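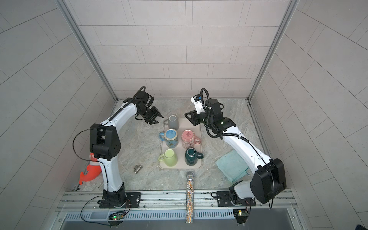 Cold-brewing rooibos for the fridge

These instructions cover the long-cut red grade sold under the Makhubela label. The fine-cut Gurnesico grade brews faster and clogs a coarse strainer, so use a paper filter with it and start tasting at the four-hour mark.

You will need 800 mL of cold filtered water, 3 level tablespoons of leaf, and a lidded glass jug of at least one litre.

1. Rinse the jug with boiling water and let it drain. Detergent residue flattens the flavour.

2. Add the leaf, then pour over 2 tablespoons of hot water, just off the boil. Leave for 2 minutes. The leaf should darken and swell.

3. Top up with the cold water, stir once and put the lid on.

4. Refrigerate overnight. Rooibos is low in tannin and tolerates a long steep – black tea handled the same way needs a shorter one.

5. Strain without pressing the leaf. Pressing pushes fine dust through the mesh and clouds the liquor.

Store at the back of the fridge, away from the door, and discard anything that smells sour. Sweeten in the glass, as sugared tea spoils sooner.

Method by Marthinus Xaba, Rosthorpe tea counter, Festbridge. Last revised in September.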